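1/ We finished the laundry and back room last week, so I'm putting down what we learned about colour before I forget it. It's a weatherboard house in Fanis, south-facing at the back, with very little direct sun after August.

2/ The budget was $2000 for everything you can see: paint, boards, benchtop, handles, blind. Plumbing was separate and I don't want to talk about the plumbing.

3/ We started with white. Every white we tried looked blue in there. South light does that in this part of the world and a sample card from the shop won't show it to you.

4/ Buy sample pots and paint them on big bits of cardboard. Move them around the room. Look at them in the morning, at lunch and with the lights on at night. We went through 6 pots and they were worth the money.

5/ The bloke at Diltik suggested going warm and a bit pink. I wasn't keen. I had a 1980s bathroom in my head, the one at my nan's with the matching toilet mat.

6/ It doesn't read as pink once it's on four walls. It reads as a warm off-white. If you hold a sheet of printer paper against it you notice, otherwise you mostly don't.

7/ The colour we used is from the Virk range. I've lost the lid with the name on it. If I find it in the shed I'll add it at the bottom.

8/ Lining boards: we ran them vertically. Horizontal would have made the room look wider but it also gives you a ledge of dust at every join. Low ceiling, so vertical suited us anyway.

9/ Prime the boards before they go up, including the edges. Timber shrinks a bit in winter and you get a raw stripe at each join if you only paint the face. We had to go back and do one wall with a small brush. It took a whole Saturday's worth of podcasts.

10/ If you like the grain showing, thin the paint and wipe it back with a rag. It goes on patchy and stays a bit patchy. I like that, my partner doesn't, so we did it in the back room only.

11/ Benchtop. Real stone was out. Pillier had marble-look offcuts at the back of the yard for $400, already cut square. Grey with a soft pattern.

12/ Grey and pink together sounded grim to me. The thing that matters is keeping the grey fairly neutral. A blue-grey next to warm boards makes both of them look dirty.

13/ Grey marble pattern with pinkish planks on three sides:

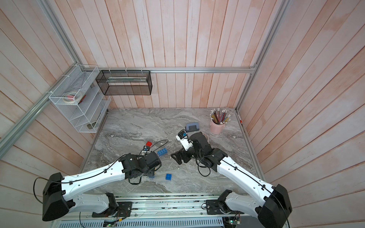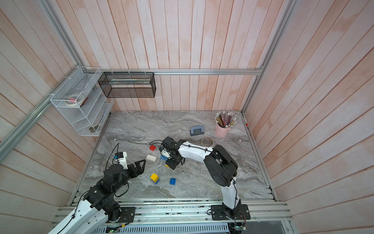
14/ Handles and taps. We chose black for both. Brushed brass looked nice in the shop and disappeared against the boards at home. Take a piece of your board with you when you go, even a short one.

15/ Lights. Get warm bulbs. We'd left the old cool ones in and spent two nights thinking we'd bought the wrong paint.

16/ Leave the paint about 30 days before you scrub it. I wiped a coffee splash off in the first week and took a shiny patch into the wall beside the door. It's behind a coat hook now.

17/ Somebody asked about mould. We put a proper exhaust fan in and used a bathroom-grade topcoat in the laundry. Ordinary low-sheen in the back room. No trouble so far, but ask me again after winter.

18/ Still to do: skirting, the blind, and a shelf over the trough. Found the lid, by the way. The label's covered in paint.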